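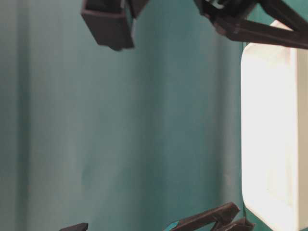 Spike mark

A spike mark is a small piece of colored tape placed on a stage floor or on a piece of furniture to show where an object or a performer should be. The act of placing such marks is called spiking. Spike marks are used in theater, opera, dance, television and film, though film crews more often call them marks or T-marks.

Use

In rehearsal, the stage manager lays tape on the floor to match the ground plan of the set. Walls, doorways and stairs are shown as full outlines. Furniture is usually marked only at the upstage corners, where the audience is less likely to see the tape. When the company moves to the theater, most of the outlines are no longer needed and only the marks for movable pieces are laid again.

Each scene or act is normally given its own color. A chair that appears in three scenes may therefore have three pairs of marks on the floor, and the crew moving it in a blackout needs to know only the color for that scene. The colors are listed in a key kept in the prompt book. Small strips of glow tape are added where there is no working light, mostly at stair edges and masking flats.

Shapes

The most common shapes are the L, the T and the cross. An L shows a corner. A T shows the center of an edge or, in film work, the place where an actor stands, with the feet on either side of the stem. A cross marks the center of a round object such as a table or a stool. Dance companies also mark the center line and the quarter lines at the front edge of the stage.
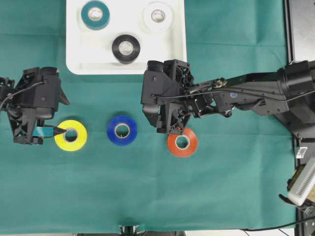
Department of Stage Management and Technical Theater, Hartley College

Materials

Spike tape is a cloth tape with a matte finish, sold in narrow widths. It is a close relative of gaffer tape and is made to come up without leaving much glue behind. Vinyl tape is cheaper and is sold in many colors, but it stretches when pulled and tends to creep under foot traffic. Paper tape is common in rehearsal rooms with finished wood floors. On dance floors, a clear vinyl tape is sometimes laid over the marks to keep the edges from lifting.

Tape left down for a long run hardens and is difficult to remove. Touring crews often carry a drop cloth or roll-out floor with the marks already on it – this saves a good deal of measuring at each stop.

Measuring

Marks are placed by measuring from two fixed points, usually the ends of the plaster line, and finding where the two distances cross. The method needs two tape measures and two people. The Zelcombe Playhouse handbook, compiled by Herman Pelupessy, gives a worked plan with 14 marks and is still used in teaching at Hartley. A later edition revised by Kamarul Ngau adds a section on raked stages, where distances are measured along the slope.

See also

Blocking
Ground plan
Plaster line
Prompt book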